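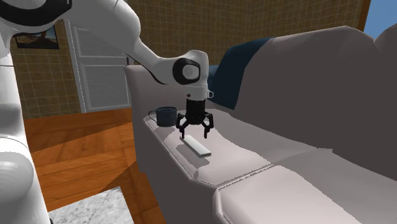 Figure 8. Sofa, armrest area.

Section 8: Fitting the Branow 3000 Slipcover

Read the whole section before you start. We know you won't, so the parts that matter most are marked CAUTION.

The Branow 3000 fits sofas with fixed arms and loose seat cushions. It doesn't fit recliners, although we get letters from people who have tried. If your sofa has a lever, a footrest or a motor, put the cover back in its bag and turn to Section 11, Returns.

What should be in the bag

One main cover, in a single piece
Seat cushion covers, with zippers
Foam tuck rods
One packet of under-sofa straps with buckles
A small card with a care symbol on it that looks like a bucket having a bad day

If the straps are missing, check inside one of the cushion covers. The packers at Sakley like to put them there and have resisted all attempts to change their minds.

Before you begin

Measure your arms. The sofa's, that is. The cover takes an arm up to 28 inches high, measured from the floor to the highest point. Run the tape straight up the outside, and don't follow the curve or you'll gain an inch you don't have.

Remove the seat cushions and vacuum the gap. Anything you find down there is yours to keep. Close the cover's zippers before you unfold it, and take off rings and watches.

Allow an hour for your first fitting. Siham Ait Ali, who wrote the first edition of this guide, put it at 20 minutes. She had fitted a great many of them by then and owned a very small sofa.

Fitting the main cover

1. Pull the sofa away from the wall far enough to walk behind it. Far enough to reach behind it is a different distance, and you will regret it at step 5.

2. Find the label marked BACK. It is sewn inside the rear hem, on the left. If you can't find it, you're holding the cover inside out.

3. Drape the cover over the sofa with the label behind. It will look terrible. Carry on.

4. Line up the arm seams. Each arm has one seam along the inner top edge and another down the front. Set the inner seam first and let the front one hang where it likes for now.

5. Go behind the sofa and pull the rear hem down evenly with both hands. If one side comes down easily and the other won't budge, the arm on the stubborn side is caught. Go back to step 4.

6. Push the spare fabric into the gap where the seat meets the back, then into the gaps beside each arm. Use the flat of your hand.

CAUTION: Do not use a ruler, spatula, or kitchen knife to push fabric into the gaps. The cover can be replaced for a fee. The sofa underneath is your own affair.

7. Press the tuck rods in on top of the fabric until they sit below the surface of the seat. Long ones go along the back, short ones beside the arms. A rod you can feel when you sit down isn't in far enough.

8. Smooth the arms from the inside toward the outside, then down. Small creases relax over a few days. Large ones mean you have skipped something.

NOTE: On wide rolled arms, the front seam may sit slightly inside the edge. This is how it was cut. On narrow square arms there will be a little fabric left over, which can be folded under and held with a couple of upholstery pins (not supplied, and not to be stored in the sofa).

Attaching the straps

9. Tip the sofa onto its back. This takes two people, preferably two who are on good terms.

CAUTION: Clear children and pets from the room before tipping the sofa. Check for the cat again after tipping the sofa.

10. Clip each strap to a front loop, run it straight under the frame, and clip it to the matching rear loop. Straps must not cross. They also must not go around the legs, however secure that may feel.

11. Tighten until the hem is snug. If the hem starts to ripple, you've gone past snug.

12. Set the sofa upright, put the covers on the seat cushions with the zippers to the rear, and replace the cushions.

If it doesn't look right

The back is baggy: the rods have ridden up. Repeat step 7.

One arm is tight and the other loose: the cover is off center. Undo the straps, shift it toward the tight side, and start again from step 4. We are sorry.

It slides when somebody sits down: some leather sofas will do this with any cover. The Ziltow grip mat, sold separately, goes under the seat section and helps a good deal.

It is the wrong color: we can't help with this at the fitting stage. See Section 11.

Fitting instructions revised March 9, 2021, by Joanne Sedgwick and Samah Ezzat. Washing and drying are covered in Section 9.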